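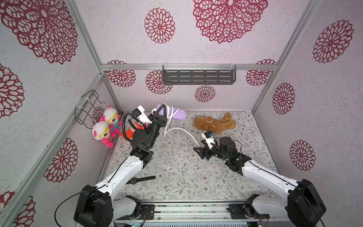 Iman Sqalli objected, on reading the draft of this chapter, that a dropped load is the wrong place to begin, and that most of the faults she had logged involved no drop at all. The arm stopped, the log showed an overcurrent code, and the operator cleared it and carried on. Her objection is accepted in part. Section 4.2 treats the stop that is cleared without being understood. The drop is kept as the opening case for its simpler mechanics.

Chapter 4
Faults in Two-Arm Handling of Corded Objects

4.1 The snag fault

A rigid object held by one gripper has a known outline. A corded object does not. The body follows the gripper, while the cord follows later, by a path that depends on its stiffness, its coils and whatever it touches. A planner that checks only the body for collision will report a clear path when the cord is already across a finger.

In the Vundano trials the controller logged 325 transfers of a corded object from one arm to the other. Of these, 89 ended in a protective stop. The stop threshold was set on wrist current alone, and the log did not separate cord contact from finger contact.

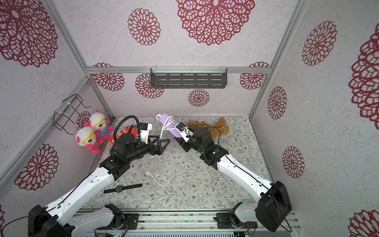 Figure 4.1. Power strip held by the right gripper, with the cord lying across the floor between the arms.

Three terms are used from here on. The free length is the part of the cord not in contact with the body or the floor. The sweep is the area the free length can reach during a move. A snag is any contact that puts tension in the cord while at least one arm is moving.
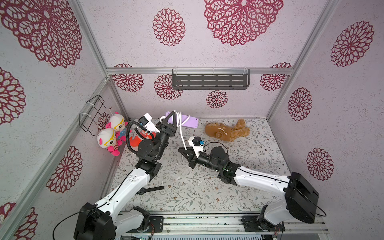 Tension in the cord is a poor trigger for a stop, as it rises late. By the time the wrist current shows it, the object may have turned in the fingers, and a stop then holds the load in a weak grip. An earlier check is geometric. When one gripper has lifted the strip and the cord hangs in a loop near the open fingers of the other, the second arm should be treated as inside the sweep and its closing command withheld. The Grasso controller, as supplied for the trials, had no such check. Themba Molefe added one at revision 253, and its limits are discussed in Section 4.3.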